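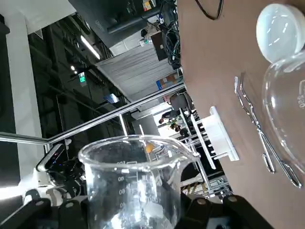
Beaker and glass rod, with the tongs and a flask off to the side.

Friday, late, kitchen table

Well, diary, we went to see the house on Setstead again, the second visit, and I came home with sore feet and a head so full of closets and ceiling heights that I can't sleep, so you get all of it.

The listing called it "a cheerful family home with mature plantings," and for once I have no quarrel with the listing. The plantings are mature, all right. There's a lilac by the side door as tall as the gutter, and the hedge has swallowed most of the mailbox. I didn't mind one bit! I stood in the driveway for a good while just smelling the wet dirt and thinking about where I'd put tomatoes (along the garage, I think, where it gets the afternoon sun).

Inside it's smaller than I remembered. The living room had grown in my mind since the first visit, and I had our big sofa under the front window with room to spare. It won't go there. I measured it three times, hoping, and we're short by 11 inches. It might go on the long wall if the bookcase moves upstairs, but then the stairs have that tight turn at the landing and I remember what happened with the bookcase last time.

The kitchen, though. Somebody put in a window seat, deep enough to sit in sideways with your feet up, and a pantry with a real door on it. The stove is a Brulidine, older than I'd like, and one knob is missing. The agent from Nieminen said the sellers would leave it and the refrigerator both, and she said it as if it were a great kindness, and maybe it is.

They're asking 355 thousand. We had told ourselves we'd stop well under that, and then we sat in the car with the heater going and talked ourselves up a little, and then down again, and then we got hungry. The roof has maybe a few years left in it. The drive to work would be 30 minutes each way, on a good morning, and March has not had many good mornings.

We looked at the condo over in the Trodano building afterward, to be fair to it. Clean, bright, elevator, not a thing wrong. I couldn't tell you what color the walls were.

I've promised to sleep on it through the weekend. I already know which drawer the dish towels go in.

Comments

lilacs_and_laundry: Oh, I'm rooting for the window seat! Do have the roof looked at before you offer anything, ours cost us dearly.

porchlight2: Can you take the legs off the sofa? That got ours around a landing.

stillrenting: Any news yet? I check every morning with my coffee.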